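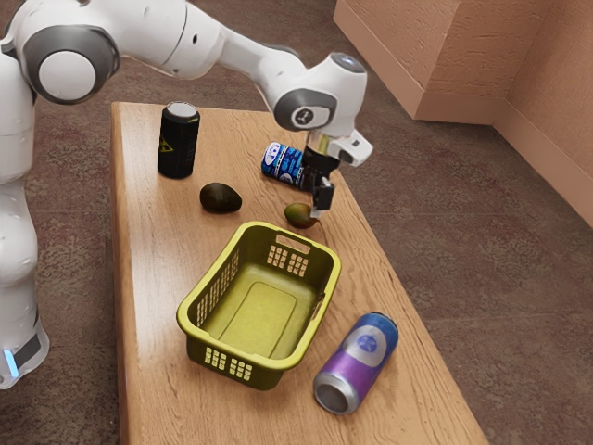 The light wood top, seen along its length.

The Skernlow Table Oil, 400 ml

We have been making this oil in the back of the Drudden shop for a good many years now, and it is still the thing people write to us for more than anything else. It's a plain, slow-drying oil for tables that get used -- homework, pie crust, elbows and all. It goes on thin, smells faintly of oranges for a day or so, and leaves the wood feeling like wood.

One can of 400 ml will do a family table twice, with enough left over for a cutting board or a tired old stool. If you have a bigger job in mind, the 520 ml can has the wider mouth, and you can get a proper brush down into it.
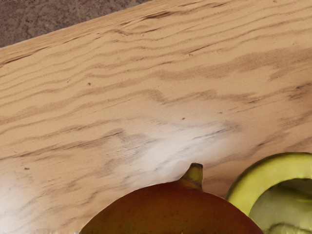
Wipe it on with the grain, go and have a cup of coffee, then come back and rub off whatever hasn't soaked in. Please do rub it off! Puddles turn sticky, and sticky takes a week of patience to put right. Lay your rags out flat outdoors until they've dried stiff; an oily rag left in a heap can catch fire all by itself.

We changed the lid in September, so the old Femedier pour spouts no longer fit. The new ones are in the box. 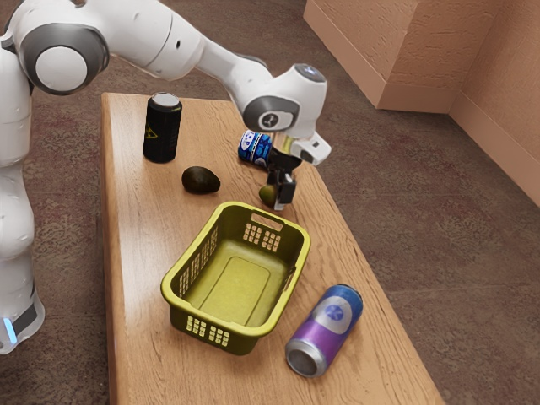
Lighter woods will warm up a shade with the first coat and then pretty much stay put. Try a spot underneath if you're nervous -- we always do. Sand with 300 grit between coats if the surface feels fuzzy.

Comments

Ding
Second can. Does it work over old wax?

Drudden shop
Take the wax off first, or it just sits on top and sulks.

oakandapples
Love the smell. Lid is still a bear to open.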